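グリッパ交換、やっと終わった。とりあえず比較メモ

2025年5月23日

時間ないので箇条書き気味で。あとで直す(たぶん直さない)。

前の記事で「そのうち比べる」と書いたまま放置してたグリッパの件。Monnessのやつをずっと使ってて、Nurdaleのを先月買って、箱のまま棚に置いてあった。今週やっと付けた。フランジの穴位置が合わなくて変換プレート自作、M4の皿ねじが足りなくてホームセンター往復。ここで一日つぶれた。

結論だけ知りたい人向け。
・台所のものを掴むならNurdale
・硬くて形がそろってるものならMonness
・カメラは真上からのほうが楽、ただし腕が邪魔
・コントローラは乗り換えて後悔半分

以下ダラダラ書く。

構成

腕は白いやつ、前と同じ。机も同じ白い天板。カメラはCoughlanの小さいのを天井側のバーに固定、真下向き。前は斜めから見てたけど、マグの口と取っ手の位置が毎回ずれて嫌になった。制御はNostumarに変更。これは後で文句を書く。

置くものはいつもの台所セット。皿、ボウル、マグ、金属のざる、おもちゃの食べ物、トースターオーブン。新しく買い足したものはなし。おもちゃの果物は軽すぎて本物の代わりにはならない、というのは毎回言われるので先に書いておく。わかってます。つぶしたくないだけ。

Monnessのほう

平行に開閉する素直なやつ。指が平らで硬い。開き幅はじゅうぶん。速い。音がうるさい。

マグの取っ手は得意。縁を挟むのも問題なし。いちごのおもちゃ、これが駄目。つるっと飛ぶ。力を下げると落とす、上げると飛ばす。指先にシリコンのシートを貼ってごまかしてたけど、貼り直しが面倒で、端から剥がれてくる。両面テープの跡がひどい。

袋ものも苦手。ざるの中に入った袋を取らせると、指の先がざるの縁に当たって、そこで力のリミットがかかって止まる。止まるのはまあ正しい。正しいんだけど取れてない。ざるごと動く。机の上をざるが滑っていくのを何回も見た。

Nurdaleのほう

本体が白で指に黒い縞が入ってる。見た目は好き。指が細めなので狭いところに差し込める。ざるに向かって斜めに入れられるのが一番うれしい。真上から突っ込むと結局縁に当たるので、手首を寝かせて入れる。この姿勢を作るのに腕のほうの関節がきつくなる、という別の問題が出た。机の左下から手を伸ばす配置なので、手前のざるに届かせようとすると肘がたたまれて窮屈。ざるをもう少し奥に置けばいいだけの話かもしれない。けど配置を変えると前のデータと比べられなくなる。うーん。

袋の把持、いい。くしゃっとした所に指が入って、そのまま持ち上がる。いちごも飛ばない。バナナのおもちゃはどこを持つかで全然ちがう。開いた皮みたいな部分を持つと全体が傾いて、隣のものに引っかかる。根元側を狙うように書き換えた。書き換えたら今度はマグの取っ手を狙わなくなった。なんで。原因は同じ関数を使い回してたからでした。はい。

悪いところ。閉じるのが遅い。Monnessに慣れてると待たされる感じがすごい。あとケーブルの出口が横向きで、手首を回すと引っ張られる。結束バンドで逃がしたけど、これは設計した人に聞きたい。

数字

全部で246回やった。ちゃんとした実験じゃないので、論文っぽい読み方はしないでほしい。途中で配置も照明も触ってる。Monnessはざるの袋で40回やって、持ち上がって皿まで運べたのが13回。Nurdaleは同じ条件で20回しかやってないので率は書かない。体感では明らかに上。続きは来月、6月に入ってからやる。

残りの回数はマグとボウルといちご。記録の付け方が途中で変わってて集計できてない。最初から表にしておけばよかった。毎回思う。

カメラ

Coughlanのカメラ、真上からだと物の位置は本当に取りやすい。天板の穴がそのまま目印になるので位置合わせも早い。白い天板に白い腕、ここが弱点。腕の輪郭が背景に溶ける。指の縞があるおかげでグリッパの先だけはわかる。見た目で買ったつもりが以外なところで役に立った。

高さはわからない。皿とボウルが重なってると、どっちが上なのか画像だけで判断させるのは無茶。皿を取りに行かせたらボウルも一緒に持ち上げかけたので手で止めた。奥行きの取れるカメラを足すか、手首にもう一台付けるか。手首に付けるとケーブルがまた増える。増やしたくない。

それとトースターオーブン。黒い天面が大きくて、自動露出がそっちに引っ張られて白いほうが飛ぶ。露出は手動固定にした。固定したら夕方暗い。カーテンを閉めて照明だけにして解決。部屋が暑い。

オーブンの扉は今回は触らせてない。取っ手が湾曲してるから、どこを持っても同じようにはいかないはず。Monnessの平らな指のほうが向いてる気がする。気がするだけ。

コントローラ

Nostumarの話。前のは自分で書いたスクリプトの塊で、半年たつと自分でも読めなくなってたので乗り換えた。

良い点。グリッパの切り替えが設定ファイルだけで済む。緊急停止からの復帰が早い。ログが読める形で残る。これだけでもかなり助かる。

悪い点。力の単位が画面と設定ファイルで違う。気づくまで半日かかった。あと指の開き幅のゼロが、閉じた状態なのか開いた状態なのか、グリッパの機種で逆になる。Monnessは閉じてゼロ、Nurdaleは開いてゼロ。最初それを知らずに走らせて、いちごを持つつもりが全力で開いてて、ボウルを内側から押した。割れなくてよかった。説明書には書いてあるらしいけど、私の版には見当たらなかった。ページが抜けてるのかも。

更新の通知がうるさいのも減点。実行中に出すのやめてほしい。

手で動かすか、自動か

自動だけで比べるつもりだったけど、手で教えるモードも結局かなり使った。ざるに斜めに入れる動きは自分で腕を持って教えたほうが早い。教えた軌道を再生して、最後だけカメラで補正する。これが今のところ一番安定してるる。補正の幅を大きくすると指がざるの縁に寄っていくので、小さめにしてある。小さめにすると置き場所のずれに弱い。どっちを取るかという話で、まだ決めてない。

再生の速度は落としてる。見てるこっちが眠くなるくらい。速くすると腕の先が揺れて、揺れが収まる前に指が閉じ始める。待ち時間を入れればいいのに、入れ忘れたまま何回も回してた。

どっちを残すか

Nurdaleを付けたままにする。Monnessは外して箱に戻した。オーブンの扉をやるときにまた付け替えるかも。変換プレートは捨てないこと。前回捨てて後悔したので、これは自分宛て。

値段は聞かれても答えにくい。両方とも中古なので参考にならないと思う。

ざるの赤い袋をやってるところの配置を貼っておく。

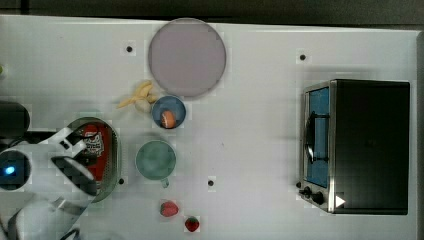 次やること

・ざるの袋、Nurdaleの残り
・手首のケーブルの取り回し
・Nostumarの力の単位、設定ファイルの先頭にコメントで書く
・集計の表を作る(先に作る!)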